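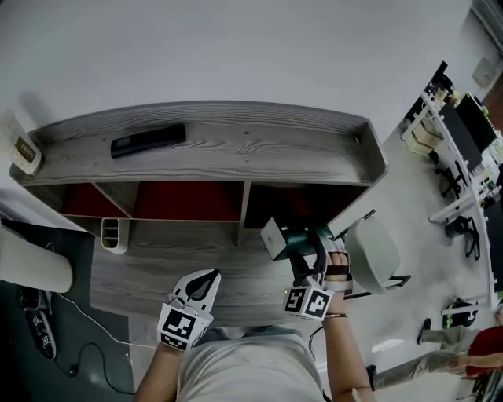
The Case for Patient Hands
An opinion from the Nimudby teaching program

By Sarmīte Jõgi

Every few months a visitor asks why our organization still pays people to put small objects on shelves. The question is fair. We are in the business of teaching machines to do household and office work, and the visitor has usually been told that machines now learn by themselves. I would like to set out why we continue to ask people to show the work by hand, and why I believe the field as a whole has given this labor less respect than it deserves.

I write as the person responsible for demonstration work at Nimudby. The views are my own, though they have been shaped by four years of discussion with colleagues, several of whom disagree with me on points I will come to.

There are two common ways to show a robot a task. In the first, a person sits or stands at a set of controls and moves a robot from a distance, watching its arms do what his or her own arms request. In the second, the person carries the gripper directly. The markers fixed to it allow its path to be recovered afterward, and no robot needs to be present. We have used both. Our Zistmont site relied on remote control until last May, and its staff became very good at it. Nimudby has used hand-held grippers from the beginning.

The case for remote control is a strong one and should be stated properly. When a person drives the actual machine, every motion recorded is a motion the machine can make. The arm cannot be asked to bend where it does not bend. Its delays are in the record, along with its limits of reach. Jihad Nasrallah, who led the work at Zistmont, has often reminded me that a demonstration given with a free human arm may contain a wrist turn that no robot of ours can follow. He is right. We discard recordings for exactly this reason, and we should be more open about how many.

Even so, I have come to favor the hand-held method for most tasks that take place at a desk, a shelf or a counter. My reasons have to do with the person doing the teaching.

A person driving a robot from a distance becomes cautious. The arm is slow and expensive, and it can strike the furniture. The operator stops above an object, checks, lowers a little, checks again. All of this hesitation goes into the record. A system trained on it will learn the hesitation along with the task, and it has no means of telling one from the other. When the same person holds the gripper, the motion is closer to the way that person would place an item on a shelf at home. The approach is smoother. The object is turned on the way to its place, and the free hand waits nearby in case it is wanted. These habits are so ordinary that we do not notice them, and they are a large part of what we are trying to teach.

Consider the simple matter of placing something in an open compartment. A written instruction would say that the object must end up inside. A person with some experience does considerably more. She lifts high enough to clear the divider, chooses an angle that keeps the gripper from meeting the side panel, and lets go only when the weight has been taken by the surface beneath. If she is asked to explain this, she will usually leave out half of it. Yara Saab, who trains our new staff, no longer asks for explanations during the first week. She asks people to do the task, watches, and then asks them to do it again with the furniture moved a little.

I mention training because it is the part of this work most often cut. Many organizations treat demonstration as casual labor, requiring only a pair of hands and a short list of tasks. The results are poor in a way that takes months to discover. Last year we reviewed 2,877 recordings made under an arrangement of this type at our Brirkthorpe site. Nearly all met the formal standard, in that the object had reached the required place. Yet many had been made in a hurry, and hurried work has a particular shape. Objects were dropped from a small height. Grippers were closed at the corner of an item where the middle was available. The same path was repeated so closely, one attempt after another, that the later recordings added very little to the first.

The people who made those recordings were not at fault. They had been paid for quantity and they supplied it. The fault was ours, and I signed the arrangement.

We changed three things afterward, and I would recommend the first two to anyone. Staff are now paid for their time, with no reward tied to the number of recordings. Each person is also allowed, and in fact expected, to reject his or her own attempts without giving an explanation. The third change was a limit on how long anyone may hold the grippers before resting. It has been less popular, as some members of staff find that it interrupts them just when they have found a rhythm. Njål Haugen has argued for letting each person decide. I have not agreed so far, because a tired wrist is a poor judge of its own condition, but I accept that the rule is blunt.

A word is due on surroundings. There is a school of thought, well represented at the Björklund meetings, that demonstrations should be made in a plain and controlled space, with a clean surface and nothing nearby except the objects required. The argument is that the learner should not be distracted. I find this mistaken for the kind of service we hope to provide. Homes and offices contain cables, bags, chairs left at an angle, and other people going about their business. Furniture comes with shelves and compartments that block the view. If our recordings contain none of this, the first ordinary room will be a foreign country to the machine. I would sooner have a smaller collection made in rooms that are in daily use than a larger one made in a room that resembles no place where anyone lives or works.

Lech Marciniak, who maintains our equipment, raises a practical objection. In a busy room the markers are more easily hidden, the light changes, and a greater share of recordings must be thrown away. His figures support him. In our last comparison he lost 66 recordings from the busy rooms and six from the controlled one, over the same number of attempts. I regard this as a cost worth paying. He regards it as a cost that I do not personally have to pay, and there is some justice in that as well.

The harder objection concerns the future of the practice. It is said that systems will soon learn enough from ordinary video, or from their own trial and error, that deliberate demonstration will no longer be needed. I do not dismiss this. Video contains a great deal, and there is vastly more of it than any teaching program could produce. What it rarely contains is the force of the grip, the precise opening of the fingers, or the point at which contact was made. Trial and error can supply some of these, provided someone is willing to let a machine break a good many cups. For the present, a person who takes hold of the same kind of gripper the robot will use, and carries out the task with attention, gives us something neither of the other sources provides at a reasonable price.

Should that change, we ought to say so plainly and early to the people who do this work. I am uneasy about how seldom they are mentioned in published results. A paper will name the learning method, the processing equipment and the length of training, and will then report that the data were "collected by operators." Their hours, their instruction and their pay are absent, though all three affect the outcome. I would ask that published work include them as a matter of course. If a result depends on skilled teaching, other groups cannot repeat it without knowing what the skill consisted of.

I would also ask that demonstrators be consulted when tasks are designed. At present a task list is commonly written by engineers and handed over complete. Our own lists were written this way for too long. The people holding the grippers know which instructions are unclear, which objects slip, and which compartments are awkward to reach without lifting the elbow. They know when two tasks that appear different on paper are the same motion under different names. Since we began holding a short review with them before each new list, we have removed a number of tasks that taught nothing and added several that no engineer had proposed. Handing an object from one gripper to the other was one of these. It had seemed too simple to include, and it proved to be where our systems failed most often.

There remains the matter of consent and of what is kept. A camera worn at the head records whatever the wearer faces, including colleagues nearby who may have no part in the task. Our practice is to tell everyone who uses a room that recording takes place there and to delete on request, without asking why. I consider this the least that is owed. Organizations that gather demonstrations in private homes carry a heavier duty, and I have not yet read a policy on the subject that I would be content to sign as a householder.

Nimudby and Zistmont will share a common set of rules for demonstration work from the end of May, covering pay, rest, self-rejection and the review of task lists. Remote control will stay in use for heavy objects and for any task where the robot's own reach is the main difficulty. Jihad Nasrallah and I have not settled which method should be used for doors and drawers, and both will be tried. Comments from other programs, including those that have reached different conclusions, may be sent to the Nimudby office and will be read by both of us.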